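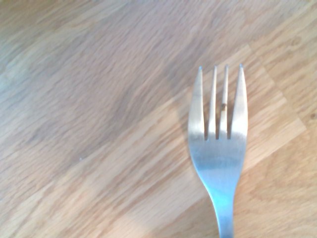 A stainless steel fork on an oak tabletop.

Moriarty has sold most of what it makes abroad for as long as anyone on its main street can remember. The town has 2,510 residents and one industrial road, and the trucks that leave it in the morning are usually headed for the port.

The largest employer is Tanix, which makes pump fittings and valve housings. It has 145 people on the payroll and ships to 23 countries. Two years ago its orders from overseas fell for three quarters in a row, and the second shift was cut. The shift came back in February, at lower hours.

What changed was the paperwork. Tanix used to handle customs forms, freight insurance and foreign safety certificates in its own front office. Now it shares that work with Predness, a smaller firm across the road that makes seals and gaskets. The two companies split the cost of an export desk and book containers together when their shipping dates line up.

Smaller shops have started asking to join. Most have never sold outside the country, and a single certificate can cost more than their first order would bring in. A state grant covers 66 percent of the fee, but it pays only after the goods have left port — a long wait for a shop with four workers.

Warkov, the freight broker that handles the shared containers, wants a fixed monthly volume before it will lower its rates again. The companies have until the end of summer to give it a number.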